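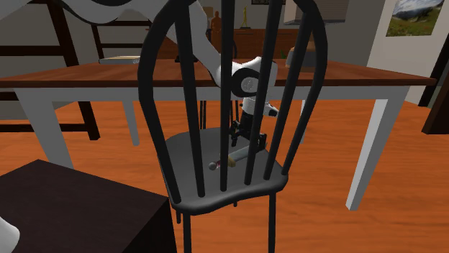
Good practice for robot arms in shared rooms: simulation review before deployment
Speaker notes, 9 slides, 50 minutes including discussion
Presenter: Mitiku Kahsay, Sondutport Robotics Safety Office

Slide 1. Title
Welcome the audience and confirm that everyone has the handout. State the scope: robot arms working in furnished rooms where people live or eat. Factory cells with fencing are covered in a separate session. Questions may be asked at any point.

Slide 2. Why the rule was written
The earlier guidance assumed a clear work surface and a fixed part. Furnished rooms offer neither. Utensils are left on seats, chairs are pulled out at odd angles, and the arm must often reach past one object to get to another. The Rozīte rule set asks each project to show that these conditions were considered before hardware is switched on.

Slide 3. What must be in the simulated room
Furniture is to be modeled with its real openings. A chair back with spindles may not be replaced by a solid block, and a solid block may not be left out for convenience. Both shortcuts have been found in submissions this year. Items outside the task stay in the model if the arm or its load could reach them.
PAUSE for questions on modeling effort. This is usually the longest exchange.

Slide 4. Handling of pointed or bladed items
Any item that resembles a knife is treated as a knife until the task record says otherwise. The blade direction is to be recorded before the grasp. The carrying path must keep the blade pointed away from any seat or walkway that a person could occupy. Speed limits for the carry are set by the site, in writing, and apply in simulation as well as on the real arm.

Slide 5. Approach and hold point
The gripper approaches from above wherever the room allows it. A hold point is required over the item, and the program must stop there and check position before it descends. Refer to section 2 of the handout. The Mesetti project team combined the hold and the descent in one motion and was asked to resubmit.

Slide 6. Blocked views
A camera looking through a chair back will lose part of the item. Reviewers should ask which view the program relies on and what it does when that view is blocked. "It continues" is not an acceptable entry on the form.

Slide 7. Clearance around furniture
The whole arm is checked, including the wrist and the upper links. Many teams check the fingers alone. Clearance to chair backs and table edges is reported for the full path, with the smallest value stated first.

Slide 8. Records and sign-off
Two reviewers sign each submission. One of them must be from outside the project. Changes to the furniture layout after sign-off return the file to review, even when the task itself is unchanged. The Flater template is preferred, although older forms will be accepted until October.

Slide 9. Discussion
Open with the question sent in ahead of time: whether soft items such as cloth need to be modeled as movable. The present text is silent on this point. Take comments and note the names of those willing to read a draft paragraph. Handout corrections go to the Safety Office by email.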